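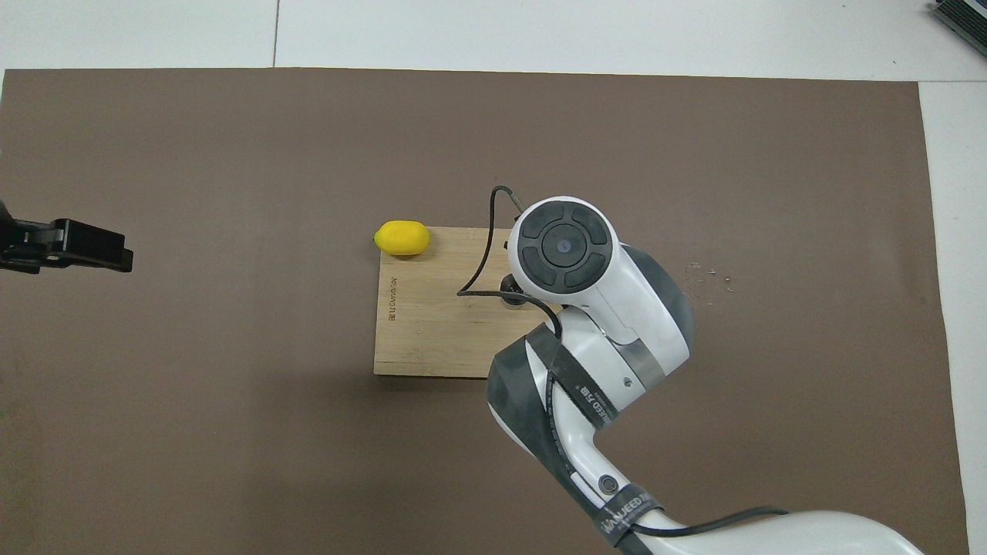 Tonight is on citrus and how to cut it without losing half the juice. Start with the board, as that is where most people go wrong. Give yourself room on all sides and put something under it. I like a mat — this one is big and brown, and the bamboo board sits on it with plenty to spare. The lemon is up in the corner, hanging over a bit, and I would move it to the middle before picking up a knife.

Pass round the two lemons from Kane Quinlan's tree. Ask which feels heavier. Heavy for its size means more juice.

Rolling. Press with the flat of the hand, ten seconds or so. Let Huia do hers at the front table.

Cutting. Lengthways for wedges, across for squeezing. Show both. Take the tip off first so it stands up.

Pips. Short knife, cut along the white core, flick them out. Mention the sieve but don't dwell on it.

Zest before you cut, always. Grate the yellow only — the white is bitter.

Marmalade people will ask about quantities. The Tutham recipe is 435 g fruit to 200 ml water, sugar added later. Copies are on the side, 61 printed.

Washing up: wipe bamboo, dry it standing on edge, keep it out of the dishwasher.

Questions, then hand over to Alby Tapsell for knives.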